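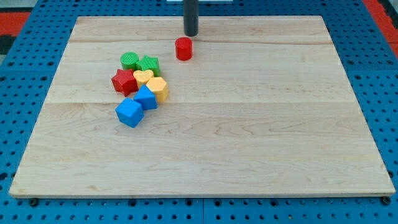

# Work Boards and Perforated Bench Panels: Frequently Asked Questions

This page answers the questions most often received by the Sarnura Shared Workshop from members who use the wood work boards on the blue perforated benches. Members who cannot find an answer should write to the bench desk or speak to Ok-hee Song, Bench Supervisor, during opening hours.

## Boards and benches

**What is a work board, and when is one required?**

A work board is a rectangular wood board that is set on top of the perforated panel to give a flat, closed surface. One is required for any activity involving small parts, adhesives, paint, or cutting by hand. Work with clamps and large fixtures may be done directly on the panel.

**Why is the bench surface perforated?**

The holes accept pegs, stops, and bolts, so that boards and fixtures can be returned to the same position each time. Members may use any free hole. New holes may not be drilled, and existing holes may not be widened.

**Are the boards cut from a single piece of wood?**

No. The boards are made in strips, and the seams between the strips are visible on the surface. A seam that can be seen but not felt is normal. A seam that catches a fingernail should be reported, and the board should be taken out of use until it has been checked.

**May a board be moved to another bench?**

Boards are assigned to benches and should remain there. Requests to move one are handled by Gun-woo Do and are normally answered within two working days.

**How much weight can a board carry?**

The workshop limit is 136 pounds, spread evenly. Heavy items should be placed near the middle of the board. Members may not sit, stand, or kneel on a board or on a bench panel.

**The panels do not meet perfectly at the join. Is this a fault?**

A thin line between panels is expected. If one panel stands higher than its neighbor, please tell the bench desk before setting a board across the join.

## Setting out small parts

**What are the plastic cylinders used for?**

They are position markers and practice pieces. The red cylinder is the standard piece for the placing exercise in the introductory course. It should be stood upright on the board, with a flat end down.

**May members bring their own pieces?**

Yes, if the pieces are clean and have no sharp edges. Metal pieces must have a felt or rubber base. The workshop does not accept responsibility for personal items left on a bench overnight.

**May positions be marked on the board?**

Low-tack paper tape is permitted and must be removed at the end of the session. Pencil may be used lightly. Ink, wax crayon, and permanent marker are not permitted on any board.

**A part has fallen through a hole in the panel. How is it recovered?**

Please do not lift the panel. Note the row in which the part was lost and inform the bench desk. Parts that cannot be recovered the same day are logged and held in the desk drawer until the end of the following month.

## Cleaning and care

**How should a board be cleaned after use?**

Brush the surface along the grain, then wipe it with a barely damp cloth and dry it at once. Solvents, scouring pads, and kitchen sprays are not to be used. The panel should be brushed separately so that dust does not settle in the holes.

**How often are the boards oiled?**

Boards are oiled each May and again in November. Boards being treated are unavailable for 24 hours, and a notice is posted at the affected benches.

**What should be done about scratches and dents?**

Light scratches need not be reported. Dents, splits, and damage to the front edge should be entered in the bench log before the member leaves. Members are not charged for ordinary wear.

## Booking and contacts

**How is a bench booked?**

Bookings are made through the Caken booking page, which opens at 8:00 a.m. for the following week. Each session lasts two hours and includes the time needed for clearing and cleaning.

**May a school or community group reserve several benches?**

Yes. Group requests should be addressed to Emlyn Bevan, Programs Office, at least three weeks in advance. The request should state the size of the group, the activity planned, and the name of the responsible adult.

**Whom should members contact about a lost item?**

Please contact Ji-hoon Koo at the bench desk, extension 700.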